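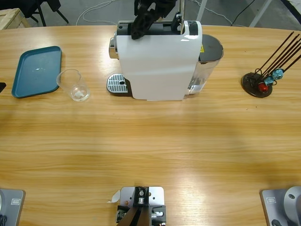 Capsule stand: worth the table space?

crumbtray: My Zanmont stand takes 30 capsules and a lot of table. Machine at the back, glass to its left, tray beyond that. Am I being fussy?

vurkport_dave: Yes. Put them in a drawer.

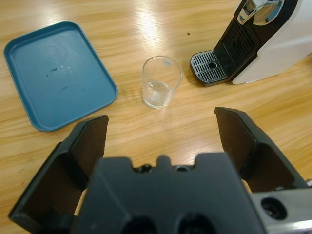

Re: Drawers

crumbtray: My drawers are full of batteries and regret. I like a tray near the glass. It catches biscuits.

milkfirst: A teal one with a raised rim would suit you.
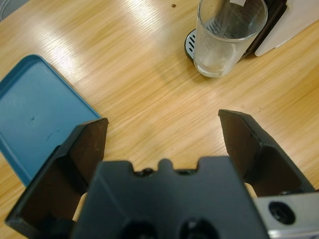

And it wipes clean, unlike the Suvberg slate I paid good money for.

vurkport_dave: Slate is fine if you don't spill.

milkfirst: So, for other people. Keep the stand on the right, within reach.

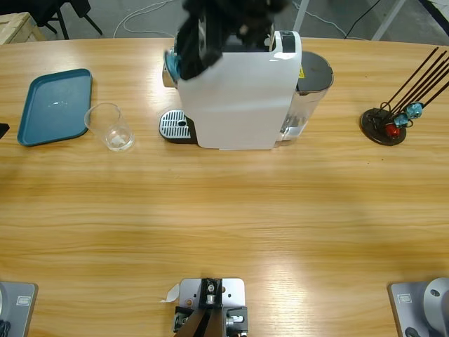

Then you can fill the water tank without moving everything. I'd still buy fewer capsules.

Print | E-mail this thread

Comments
teaplease: 17 replies fewer than the kettle thread.
oldgrounds: Drawer.

Contact | © Tillman Forums | Back to top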